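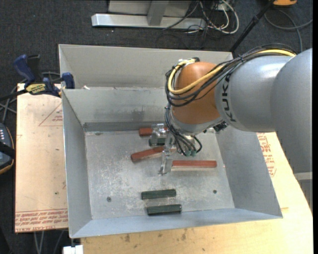
Ballberg Sheet-Metal Bench Bins

Ballberg bins are open-topped steel bins for workbenches, packing tables and parts counters. They are folded and riveted in our shop in Posen and sold either singly or in cartons. The range has been in production for nine years. The current pattern, with the higher rear panel, replaced the older square-backed one last June.

Sizes

The range has three sizes: Small, Medium and Large. All three have the same depth front to back, so they line up along a bench edge. Only the width changes. The Large takes up the same length of bench as two Smalls side by side, with no gap between them.

Material and finish

The standard bin is galvanized steel, left unpainted. It will scratch with use. The scratches don't affect the bin, but if you want the inside to stay neat, order the rubber floor mat (sold separately, cut to size). A powder-coated version in gray or cream is made to order and adds 2 weeks to delivery.

Stainless steel is available for the Small and Medium only. We stopped offering the Large in stainless because the sheet we used is no longer supplied in that width.

Edges

All top edges are hemmed. Inside corners are folded and not welded, so there is a fine line at each corner where dust can collect. A stiff brush gets it out. The bins are not watertight and should not be used for liquids, wet parts or anything packed in oil.

Fixing

Bins can stand loose on the bench or be screwed down. Each one comes with two pan-head wood screws and two washers. For metal benches, use bolts of the same diameter with a lock nut underneath. Drill the bench first and tighten by hand. A power driver can dimple the floor of the bin.

If you are replacing a square-backed bin, the old screw holes will not line up with the new pattern. The Brunda adapter strip covers the old holes and gives you new ones in the right place. It fits all three sizes and can be trimmed with tin snips.

Load

The rated load for the Large is 50 pounds, spread over the floor of the bin. The front wall is not a handle. Do not lift a full bin by it.

Labels

The label holder clips over the front wall and takes a standard index card cut in half. Holders are sold in bags of ten. Older Maksymiv holders also fit, but they sit a little loose on the powder-coated bins.

Care

Wipe with a dry cloth, or with a damp one and a little dish soap, then dry. Don't use bleach or steel wool on galvanized bins. White powdery marks come from moisture and can be brushed off if caught early.

Ordering

Single bins ship from stock. Cartons hold six Small, four Medium or two Large. For orders over 1,000 bins, write to Roksolana Hutsuliak in the sales office for a price. Mixed sizes are fine at that quantity. Questions about fixing, loads or made-to-order colors go to Lukian Kobzar in the shop, who is best reached before 3 p.m.

Returns are accepted on unused standard bins. Powder-coated bins and cut mats can't be returned unless they are faulty.

Catalog page 168. Related items: floor mat, label holder, Brunda adapter strip, bench rail.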